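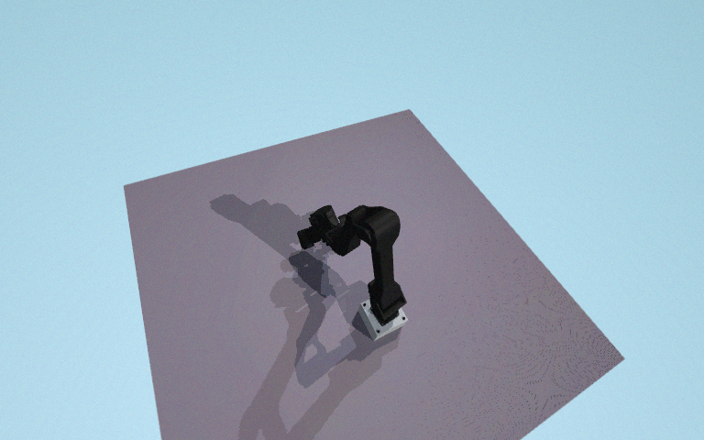 Rolmont opens its arm-teaching software to schools and small workshops

NORNARD, September – Rolmont is very pleased to announce that Kutness, the program our own staff have been using to teach robot arms new jobs, is now available to any school, college or small workshop that would like to give it a go.

For those who haven't come across us before, we are a small firm that has spent the past seven years helping people show a robot what they want done, either by taking hold of the arm and moving it through the job by hand, or by steering it from a controller across the room. We've always felt that the person who knows the work best should be the one doing the teaching, whether or not they have ever written a line of code.

Kutness brings that same way of working to the computer screen. A black jointed arm on a pale base stands on a plain mauve floor, and the learner steers it with a hand controller, saving each attempt as they go. Attempts can be played back, trimmed, thrown out or kept, and the good ones go into a folder the learner can later use to train a real arm. The floor is left bare to begin with, so that newcomers can get a feel for the elbow and wrist before they have anything to pick up (and we do encourage everyone to spend a little while just waving the arm about, it's time well spent!).

The release follows a trial with our friends at Vidmar, where 14 apprentices used the program over four weeks. Their comments led to a slower steering speed for beginners and a much bigger undo button, and we're grateful for every one of them.

Kutness runs on an ordinary desktop or laptop and comes with two practice lessons, one on reaching and one on lifting and placing. It is free for classroom use, and workshops can try it for a month before choosing a licence.

Schools and workshops wishing to enrol, or simply to have a chat about whether it would suit them, are welcome to get in touch with the Rolmont office in Nornard between 9 a.m. and 4 p.m.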